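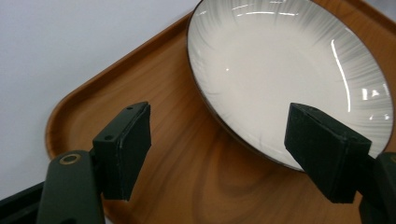

Why do musicians put their names on clothing lines?
Mostly for income between tours. A hoodie can be sold all year, and the artist doesn't have to be on the road to sell it.

Our project looked at how a singer's clothing line gets from a name to a product people can buy. We followed four labels: Stultuvus, Skutden, Holub and Mulline. All were started by recording artists or by their management. We read their online stores, their press releases and the interviews the artists gave when the labels opened. We also gave a short survey to 64 students at our school.

1. Names and trademarks
Three of the labels applied for a trademark before saying anything in public. Mulline did it the other way around. It announced the name in March, found that a shoe company was already using something close to it, and had to add a second word on its tags. Stultuvus took its name from a B-side that only fans would know. In our survey, most students who had heard of Stultuvus didn't connect it with a singer at all.

2. What they sell
Sweatshirts and caps came first at every label. Holub added socks and a rain jacket later. Skutden made its first run just 1000 pieces and numbered each one on the inside label. The run sold out, but we couldn't find out how many went to resellers. Mulline also sells a few things for the home, such as blankets and mugs. The home items were the cheapest in its store, and they were rarely mentioned in interviews.
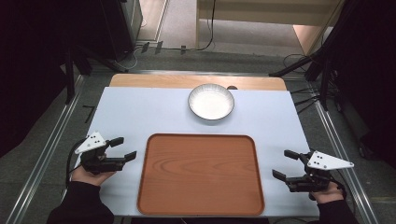

3. Survey results
We asked students if they had ever bought clothing from a musician's label. Of the 64, 28 said they had. Price was the most common reason for not buying, followed by not liking the designs. Several students wrote that they would rather buy a tour shirt, which reminds them of a show they went to. We should have asked about secondhand buying too, and we left it out by mistake.

4. Limits of the project
Our survey covered one school, and we handed it out during lunch, so students who eat off campus are missing. None of the labels answered our emails about sales. Prices were checked one time only and may have changed. 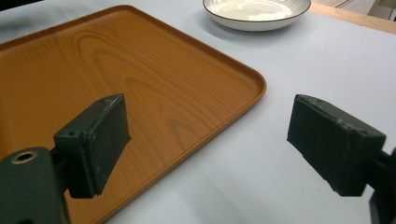
Tray with a wood-grain finish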